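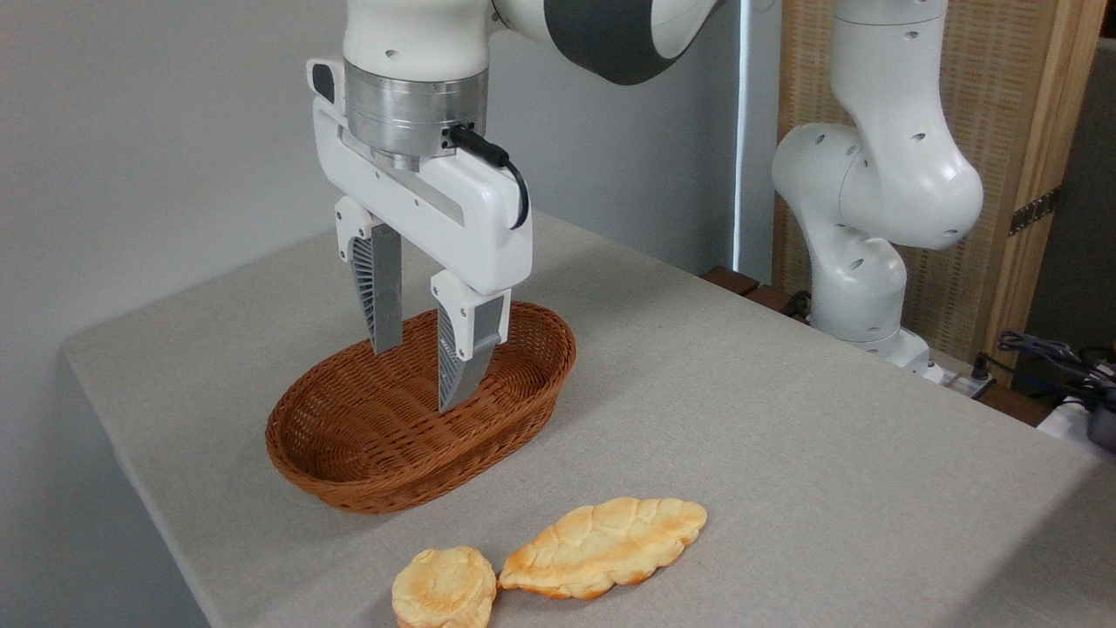
Can household robots put away food and tidy a kitchen table without help yet?

Only in part. The policies released with this card complete short table chores under the conditions they were trained on, and they still need a person nearby to correct mistakes and reset the objects.

Clunley Table Chores: Data Card

Summary
Clunley is a set of 4000 recorded demonstrations of everyday table work, released by the Dikus group. It is meant for training and testing two-finger grippers on chores that most adults do without thinking: placing bread in a basket, stacking cups, folding a napkin. A held-out set of 448 episodes is provided for evaluation and should not be used for training.

Collection
Operators guided the arms by hand controller. Each episode begins with a written instruction and ends when the operator marks it as done or failed. Failed episodes are kept and labeled.

Results to date
The baseline policy, Wurlow, completed 83 percent of single-item placements on the held-out set. For chores with three or more steps the rate fell to roughly 62 percent. Soft items remain difficult – a grip firm enough to lift a roll may also crush it, and the present labels do not record damage.

Known limits
Lighting and table height vary little across the set. Results should not be taken as evidence of performance in an ordinary home. No episode involves hot food, knives or glass.

Files
episodes/ demonstrations, one folder each
labels/ instruction, outcome, operator notes
kashyap/ loading and replay tools

Questions and corrections should be sent to Imre Juhász, dataset maintainer. The next label revision is planned for July.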